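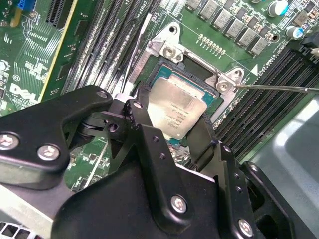 Sobia Lodhi reckons the paste is fine and the fault is in the curve fit, and she wants the March readings redone before anyone orders another tube.

Notebook, thermal bench, March, 8:40 a.m.

Pulled the raw log for the Vanell compound. 2037 samples, of which 831 fall inside the warm-up period and should never have gone into the fit. Sobia is right on that point. Dropped them and refitted. Slope now agrees with the Wamham sheet to within the scatter. Intercept still high.

Possible causes of the intercept:
Thermocouple 4 reads high against the ice bath. Offset noted on the tag but not entered in the script.
Clamp load. The Doolan spring was swapped in February and the new one has not been checked on the scale.
Paste thickness. Spread by card, so it varies with whoever did it.

Entered the offset for thermocouple 4. Intercept drops by a little over half. The rest is probably load, as thickness would show up as spread between runs and the repeats sit close together.

11:15. Put the spring on the scale. Soft compared with the old one. Shimmed it and reran the blank block, no paste, then the Vanell. Both runs shifted the same way. Left the Rustness sample alone until the load is settled.

Old paste comes off with isopropyl and a lint-free wipe, two passes. Do not use the blue paper towels, they leave fibers on the block.

To do: change the script so it reads offsets from the tag file. Rerun Rustness with the shim in. Ask Sobia which spring was in place for her January set.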